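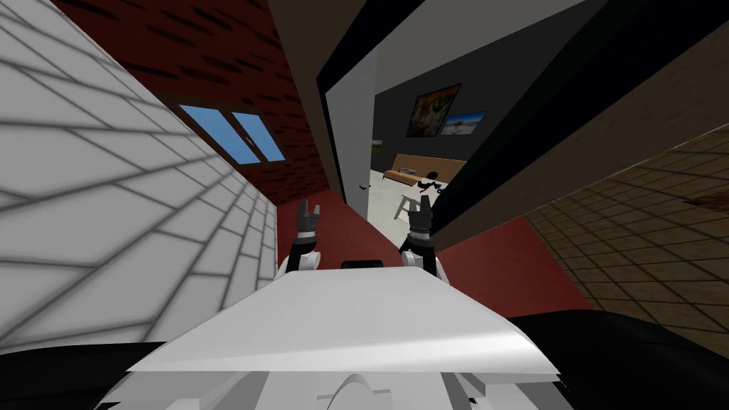 From: Marisol Alvarado
To: nevside-demos list
Date: December 8, 2021
Subject: Re: door episodes, what's still missing

Hi all, quick one between meetings, sorry for the typos.

Donal Cullinane wrote:
> Where are we with the doors in the sim house? Dymphna wants to start
> the Puseck training run and I don't know what to tell her. Also, do we
> keep the ones where the operator backs off and tries again? Deirdre
> says yes, the old Westeo notes say no.

Count as of this morning is 1,043 door episodes on the server. That's everything, good and bad. Have not filtered yet.

Retries – keep them. I'm with Deirdre. If the policy only ever sees clean grasps it has no clue what to do when it lands an inch off. Just tag them "retry" in the notes field. Please spell it the same way every time, I spent an hour in March fixing "re-try" and "rtry" and whatever else.

What we're short on is lever handles, esp. with the lever pointing down. Nearly all of what we have is the lever lying flat and the model has obviously learned flat lever = door. Need 100 more with it down, split between left arm and right arm.

Start with fingers open, below the lever, and go in from there. Wrist view should look like this before you close: 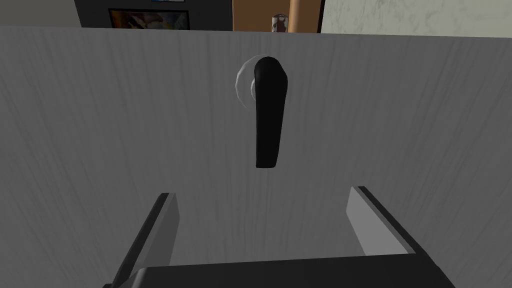
Wrist view, gripper open, lever above the gap.

If you can't see the lever at all from the wrist at the start, reset and don't record. Don't nudge the base mid episode either, Zein logs it as a new segment and then teh timestamps are a mess.

Ailbhe – can you randomize the wood grain and the handle color a bit more? Grey door, black handle is getting overrepresented. Wall textures are fine I think, leave those.

Dymphna, you can start on the flat lever set if you're in a rush, but I'd hold off 2 days and get the full thing. Your call.

Two people on recording at a time please, the server chokes on three. Donal has the signup sheet (Donal, can you resend the link? mine is dead).

Marisol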